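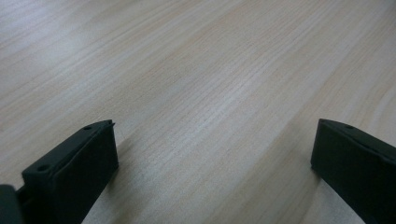 How Does a Tree Get Its Rings?

Ritby Kids' Pages – Nature – posted Fri 17 May

Go find a tree stump. Park, woods, end of the street, wherever. Look at the top of it. See the circles? Little ones in the middle, bigger ones around those, all the way out to the bark. Those are growth rings, and the tree made every one of them.

So how does it do that?

A tree grows two ways. It gets taller at the tips – the ends of the branches and the very top. And it gets fatter. The getting fatter part is what makes rings.

Just under the bark there's a layer called the cambium (say it KAM-bee-um). Super thin. Thinner than a slice of cheese, way thinner. It makes new wood on the inside and new bark on the outside. Spring comes, it wakes up and gets to work. Winter comes, it takes a rest. At least in places with cold winters.

Light ring, dark ring

In spring there's usually lots of water and the tree is in a big hurry. It makes wide, thin-walled cells. Cells are the teeny tiny building blocks that all living things are made of. Wide cells = pale wood. In many trees anyway.

Later in summer, say after July, things slow down. The cells get smaller and thicker and squashed together. That wood looks darker.

Light bit plus dark bit = one year. Count just the dark bits and you get the tree's age. Start in the middle, use a pin to keep your place. You WILL lose your place.

Fat years and skinny years

Rings are not all the same. Plenty of rain, plenty of sun, nice fat ring. Dry year, skinny ring. Caterpillars ate all the leaves? Skinny ring again. Leaves are how a tree makes its food, so no leaves, not much growing.

Sometimes there's a black mark in a ring. That can be a scar from a fire. The tree got burned on one side, didn't die, and grew new wood over the sore spot.

People who study rings have a very long job name. Dendrochronologist. Den-dro-kruh-NOL-uh-jist. Try saying it with a mouthfull of crackers.

Do they have to cut the tree down?

Nope. They use a hollow drill, sort of like a long skinny straw made of metal. Twist it in, pull out a thin stick of wood, and there are the rings, all lined up like stripes. The hole is small and the tree carries on.

At Gerkaler, up past the lake, there's an old oak with 600 rings. Think about that. No cars when it was little. No light bulbs. No pizza delivery! And the Akl museum has a slice from a giant tree that was 900 years old when a storm blew it over. You can put your finger on the ring for the year you were born – it's way out near the edge, easy to reach even if you're short.

Could a tree get to 1000? Yes. Some kinds go way past that. Bristlecone pines in the American West can live for thousands of years. They grow very, very slowly, so the rings are tiny and you need a magnifying glass or a microscope.

But a board has stripes, not circles?

Good spotting. Same rings, different cut. Saw straight across a trunk and you get circles. Saw down the long way and you get lines, or sometimes wavy shapes like hills on a map. We call that the grain. If you see a roundish swirl in the wood, thats a knot, where a branch used to grow out.

Try it at home with an onion. Ask a grown up to do the cutting. One onion cut across the middle: circles. Another one cut from top to bottom: curvy lines. An onion isn't a tree and its layers aren't years, but the shapes work kind of the same way.

Make a ring picture of YOU

You need: paper, crayons.

Draw a small dot in the middle. That's the day you were born. Now draw a ring around it for each year of your life. If you're 5 you need 5 rings. Great year? Make it fat. Year you had chicken pox and moved house and lost your bear? Make it skinny. Broke your arm? Put in a scar.

Hang it up somewhere and leave space around the outside for more rings.

Words to know

Bark – the tough outside of a tree.
Cambium – the thin growing layer under the bark.
Grain – the lines in cut wood.
Knot – the spot where a branch was.
Sapwood – younger wood near the outside that carrys water up to the leaves.
Heartwood – older wood in the middle, often darker.

Next time on the Nature page: why the Zilard River runs brown in spring.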